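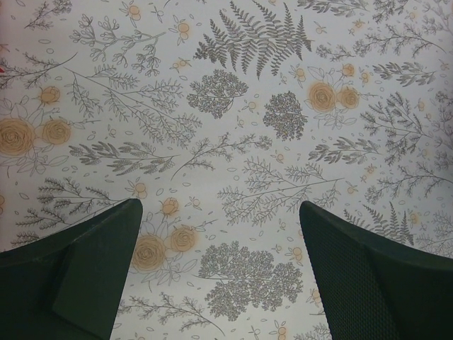

Tullell wrist cam gallery

Roses and ferns under the fingers, from the wrist camera. I'd call them peach roses, though one of them edges toward orange, and the rest is fine grey line work - ferns, sprigs, leaves - plus little peach and orange berries. Both gripper fingers are in view with a clear gap between them, and you can see the print right through it.

So this is the page where I put the frames I like from Tullell, my spare-room project for teaching an arm to do small household jobs by copying me. I drive, it records, and later on a model gets to chew through the lot and have a go by itself. The count stood at 1,389 episodes when I last backed up the drive in December, and 362 of those were done over patterned surfaces. I'm pretty pleased with that second number! My early stuff was nearly all plain backgrounds and the model got very comfy with them.

A few notes for anyone collecting their own:

Busy prints are worth the bother. All those leaves and stems give the model heaps of edges that have nothing to do with the job, and it has to learn to leave them alone. I colour-code my log by background (florals are purple, don't ask me why I picked that) so I can pull out a balanced batch later.

I keep both fingertips in the wrist view for every episode. If the mount gets bumped and one drifts out, I stop and set it up again before recording anything else.

My sessions run 58 minutes, then it's a cup of tea. I tried going longer and my driving got sloppy - lots of wobbly approaches that I ended up tossing.

Labels go in the same evening. I once left 9 episodes until the weekend and couldn't remember which ones I'd meant to keep, so out they went.

Next batch will be stripes and a couple of checks, plus some more florals if I can find a print with bigger flowers. I'll add the good frames to this page as I sort them.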